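Pretend fruit and pink plates as Holar's play kitchen opens its doors again
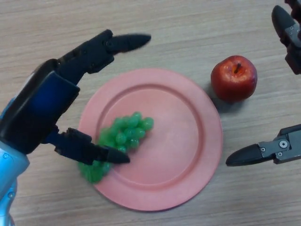

By Plellum News staff
Published in October | Community

Families in Holar have their play kitchen back. The much-loved corner of the Tanasarn toy library reopened this month after a long summer of sorting, scrubbing and mending, and by ten in the morning on the first day there was already a queue of pushchairs down the ramp and a good deal of excited talk about who was going to make lunch.

The kitchen had been closed for 25 days while the floor was relaid, and the toy library used the time to go through every box and basket on its shelves. It was a bigger job than anyone had bargained for. The full collection runs to 1740 pieces, from doll's beds to train track, and the pretend food alone filled most of a cupboard — a great deal of it chewed, faded or missing its other half.

What has come out the other end is a simpler sort of kitchen, and to our eyes a much nicer one. The old plastic hob with the stickers has gone, and so has the tub where everything used to be tipped together at closing time. Children now sit down to a plain wooden table, choose a plate and help themselves to whatever they fancy serving. On our visit the favourites were easy to spot. A round salmon-pink plate with a raised rim was in great demand, as was a bunch of glossy lime-green grapes, rather too long for its plate and quite happy to trail over the side. The red apple, speckled with a little yellow and complete with a short brown stem, was offered to us several times over the course of the morning, and we were told very firmly that it was for pudding.

Parents who remember the old set may notice that the fruit looks a good deal more like fruit than it used to. The toy library asked its members in the spring what they would most like to see replaced, and the answer came back loud and clear: fewer burgers and pizza slices, more of the things that turn up in a real fruit bowl at home. Several families said their little ones were more willing to try something at teatime if they had already "cooked" it for half a dozen teddies, and one grandmother wrote two full pages on the subject of pears, which we are pleased to report have been added to the list for next year.

The new pieces were paid for out of a spring fair and a sponsored walk to Trollitz and back, which between them raised £3121. Part of that went on the floor and on new low shelving, and what was left over has been put by for a dressing-up rail and a second table, so that the bigger children can run their café without the smaller ones driving through it.

There is a new borrowing scheme too. Members can now take home a kitchen bag, made up of a plate and a few pieces of fruit or veg, and keep it for a fortnight. The library has 100 of the cloth bags, sewn over the summer by a local quilting group in whatever fabric they had to hand, and no two are quite alike. Anyone who finds a stray grape under the sofa after handing theirs back is asked to pop it through the letterbox — there will be no fines and no questions.

The play kitchen is open every weekday morning in term time, from half past nine until noon, and there is no need to book. Membership is free for families living in Holar, and visitors from further afield are welcome to stay and play for a small donation. Tea and coffee are served at the hatch, and the real biscuits are kept on the top shelf.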